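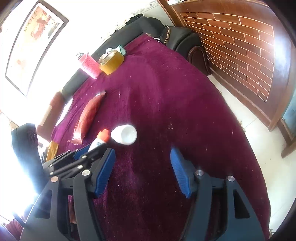
Have you ever stroked a fuzzy blanket and noticed it change colour under your hand? One way it looks dark, and the other way it looks pale, and you can even draw your name in it with a finger - go on, try it!

A fuzzy blanket is covered in thousands of tiny standing-up threads, and all of them together are called the pile. When the threads lean towards you, you see their tips, which look darker. When they lean away, the light bounces off their sides and they look brighter. It's the same colour all along.

The pile is very good at catching lint and dust, too, so little white specks love to settle there. Clear your bits and bobs off the bed first, then take the blanket outside with a grown-up and give it a great big shake.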